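Re: [homebots] chores: are we there yet?

Hi all,

Long reply coming, I've been chewing on this one over two pots of coffee. Four pictures first, all from the same home, then my answer to the question further down.

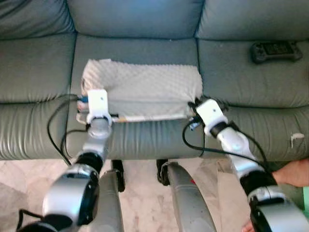

Cloth on the sofa, one corner in each gripper.
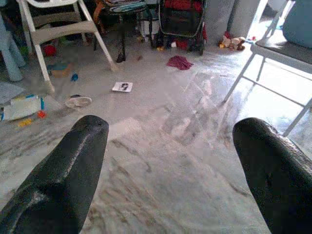
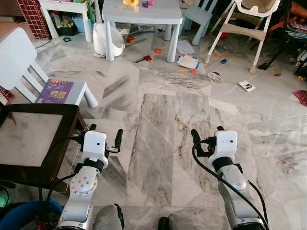
The floor, with the toys and papers still on it. 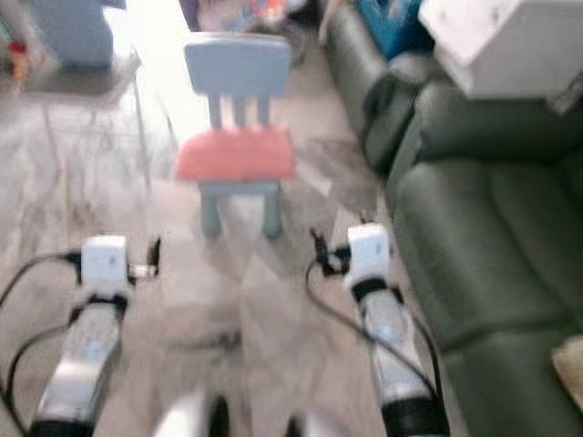
Posted by: list member, Mulholm
To: homebots discussion list
September

> I keep seeing clips of robots folding laundry and I would love
> to believe them. But every one of them seems to start with a
> single towel on a clean table. My house does not look like that.
> I have kids. By four in the afternoon you can't cross the living
> room in socks. We looked at an automatic sorter for the packing
> line at work and even that wanted everything to arrive the same
> way up. So, plain question for the list: can any of these
> machines do a real chore in a real home yet? Or on a real shop
> floor, for that matter? I'd take a yes, a no, or a "sort of."

Sort of! And I mean that as very good news.

Take the cloth first. Soft things were the classic headache when I got into this. A box has corners that stay where you left them. A piece of fabric has corners only until you touch it, and then it has whatever shape it feels like having. So when I look at two grippers holding two front corners of a folded cloth, on a leather sofa with seams and soft creases, I get a bit giddy. Leather cushions give under a push, too, so you can't treat them like a bench top. There's a thin stick lying partly under the fabric there as well, and a little bunch of other stuff peeking out to one side. That's how things are on my sofa every evening of the year.

Now the floor, which I think is the better test and gets much less attention. You mentioned crossing the room in socks. Look at the third picture. Toy scissors, papers in a stack, books lying flat, little orange pieces, a crumpled bit of red-pink fabric over at the right. Before a machine picks up anything in there it has to settle a pile of questions that you and I settle without noticing. Is that card trash or part of a game? Do the orange pieces belong together? Does the book go on a shelf, or was somebody in the middle of it? The grasping is hard, sure, but the deciding is where I'd put my money if I had any.

And flat things on a smooth hard floor, oh boy. The white card in the second picture is the kind of object that still beats a lot of hardware. There's no edge to get under. You do it with a fingernail, or you slide it until it sticks out over something, and on a floor there's no "over" to slide it to. Same picture, look at the light on the marble. Glare like that can eat the very thing you're trying to find. I'd happily read a whole thread on shiny floors if anyone wants to start one.

The little chair in the fourth one is a different sort of job. You aren't pinching a chair, you're moving furniture, and you have to do it without bumping the sofa or anyone's shins. It's a small chair, and I still think it would be a fine benchmark: put it back at the table, right way round, tucked in. My family fails that one daily.

About the shop floor, since you asked. We ran a trial at Bundgaard last year, on a bench where mixed returns get sorted into bins. Over the trial the arm handled 2,466 items. We logged every time a person had to step in, and it came to 17 for every 1,000. I was thrilled with that! My manager was less thrilled, given that each one stopped the bench until somebody walked over. The items that caused trouble were mostly soft or floppy: gloves, straps, bags with a twist in the neck. So your living room and our returns bench have more in common than you'd guess. The sorter you looked at wanted everything the same way up, and ours didn't need that, but it did want things spread out, and we ended up putting in a shaker tray to do the spreading.

We had 4 kinds of bin, by the way. A home has, what, a hundred places things go, and half of them are only known to one person in the house. I don't have a good answer to that one. The Drerari folks have been working on having the owner walk through once and tell the machine where stuff lives, and I like the idea a lot -- but I've only read their notes, I haven't tried it.

So, my scorecard, and please argue with me:

Folding one known cloth, held by two corners: yes, getting good.
Picking up chunky toys and dropping them in one bin: yes, slowly.
Picking up cards and thin books from a hard floor: sometimes.
Sorting toys from papers from trash: needs a person nearby.
Doing all of it in a row, unattended, while you're at work: no. Not this year.

If you want something to try at home in the meantime, the Iltlow people keep a list of household tasks written out step by step, with the starting mess described, so two groups can compare results on the same mess. It's dry reading and I love it. Somebody should add "chair back at table." I may do it myself tonight.

One question back to you: what would you hand over first? For me it's the floor, no contest. I'd fold my own towels till I'm ninety if something would get the small pieces out from under the furniture before I vacuum.

Cheers from Mulholm

--
To unsubscribe, send a blank message with "leave" as the subject.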